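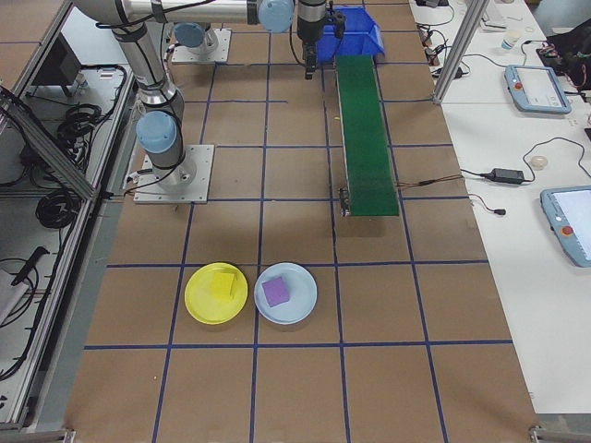 I have been repainting my kitchen in my head since July, and this past week I finally bought the paint! Picking colors turned out to be the most fun I've had with this house since we moved to Piltiscombe. I'm a person who likes two colors sitting right next to each other with no apology, like a yellow plate beside a light blue one, and it gets even better once you put a purple sponge on the blue and a yellow sponge on the yellow. One pair matches, the other pair argues a little, and I love them both. That is pretty much my whole plan for the kitchen.

So, the walls. They are going a soft buttery yellow called Drornlow (no idea where the name comes from, but I've been saying it out loud all week). I brought home 5 sample cards and taped them up next to the window, and then I moved them every few hours like a crazy person. Morning light in that room is very blue. By late afternoon it goes orange and everything looks like toast. Two of the cards turned green at breakfast time, and one looked fine all day until I switched on the light over the stove and it went the color of old mustard. Drornlow held up through all of it.

If you're choosing a yellow, go paler than you think. Then go one paler than that! A little card looks timid in your hand, but four walls of it bounce off each other and the color doubles. I learned this the hard way in my old apartment on Mathur Street, where I painted the bathroom a "gentle lemon" and had to squint to brush my teeth.

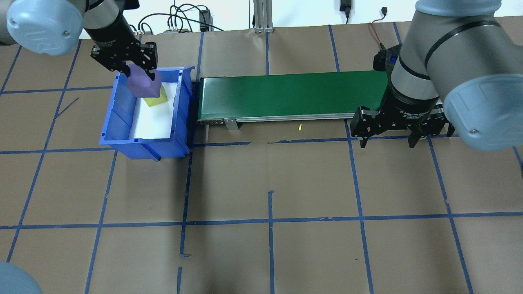 The cabinets are the part I keep changing my mind about. I want purple. Not a loud one, more of a dusty plum that could pass for gray in the evening. Yellow and purple sit across from each other on the color wheel, so each one makes the other look stronger, and that's wonderful in a bowl of pansies and maybe a bit much over 18 cabinet doors. My compromise for now is plum on the bottom cabinets and plain warm white on top.

I did a test door last night with a small foam roller and I'm thrilled with how smooth it came out. Thin coats, light sanding in between, and plenty of patience (my weak spot). The other doors are going out to the garage this weekend, up on blocks, and I'll put the plum on as soon as the primer has set.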